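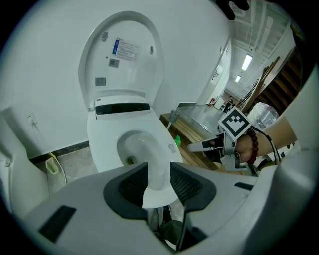

Subject: Re: [prolinville-homes] Smart toilets, worth the fuss?

Earlier this month a neighbor on the list wrote:

> We're redoing the upstairs bath and my husband has fallen for one of
> those toilets with the electronics built in. I'm not against it but
> I have questions. Is there room for one in a small bathroom? Are they
> awful to clean? Do they need their own outlet? And does the seat part
> look like a spaceship? I don't want a spaceship. Our budget for the
> toilet itself is flexible but not crazy. If anybody has seen one up
> close I'd love to hear.

Oh, I am so glad you asked this! I spent most of a morning with these at Fusstead, out past the feed store, and I came home with a page of notes and a very patient spouse. I'll take your questions more or less in order.

First, the spaceship thing. No, I don't think so. The one I kept going back to is the Borkier, and with the lid up it's a plain white toilet with a tall rounded lid and one dark glossy panel across the back of the seat, where the electronics live. I expected to hate that panel and I ended up liking it. Everything else is white, so it gives your eye somewhere to land. They had it against a white wall with a low slatted wood bench off to the side, and I want that bench almost as much as I want the toilet (the pale wood warms the whole thing up).

Read the label inside the lid if you go! There's an instruction label in pretty small print and a QR code sticker just under it. Take your reading glasses. I scanned the code with my phone and got the full manual, which I then read in bed like a novel. The best part is the section on the night light.

Room: measure from the finished wall, tile included. I measured from the drywall at our place and was very pleased with myself until I remembered we haven't tiled yet. Also measure with the lid up, and check whether the lid hits anything on your wall, like a shelf or a towel bar. The Borkier has two round gray bumpers on the inside of the lid, so it should come down softly on the seat, but they won't help you with a shelf that sticks out behind.
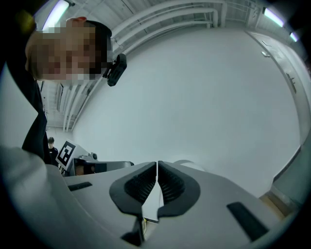
Black tops and pale walls at Fusstead.

Cleaning: this was my big worry too. The bowl itself is ordinary white ceramic and you'd clean it like any other. Where I'd pay attention is the join between the seat unit and the bowl. On the Borkier the seat unit slides off with a catch on the side, and the manual says a damp cloth and mild soap only, no bleach on the seat. I've been using vinegar on everything for years, so I'd have to break the habit.

There's also a small round button on the rim, on the right as you face it. I like that so much better than the wall remote on the Carhuamaca, which is the other model I was considering. We lose every remote we own. I can't imagine hunting for one in there.

Outlet: yes, you need one, and it should be a GFCI outlet close to the toilet. Our electrician quoted $500 for a new circuit with the wall open. If your walls are going to be open anyway, do it now, even if you end up with a regular toilet. You or the next owners could change your minds later!

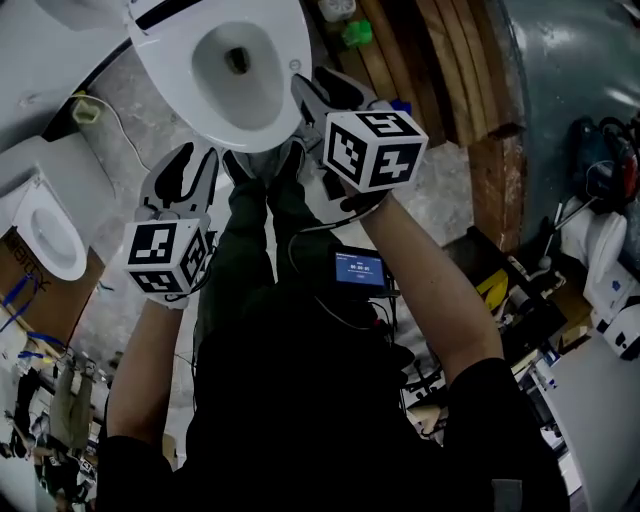

Prices, as of my visit: the Carhuamaca was $1,599 and the Borkier was $1,342, both before tax and without installation. I know that's a lot for a toilet. I also know what we paid for a couch the dog sleeps on. Delivery takes around 14 days, and they'll haul the old one away if it's already disconnected and near a door.

A few more things from my notes:

Stand over it and look straight down before you decide. You get a much better idea of the bowl shape than you do from the front, and that's the view you'll have with a brush in your hand.

Ask for the rough-in sheet on paper. Our plumber wanted it before he'd talk about anything else.

Check your shutoff valve. Ours is so old that it's getting replaced no matter what.

Bring your husband and go in the morning, when it's quiet. I'd be happy to come along, and I mean that! I still want to ask them where the bench came from.

Does anyone on the list have one of these with hard water? I'm wondering how often the filter needs changing, and the manual only says "as needed."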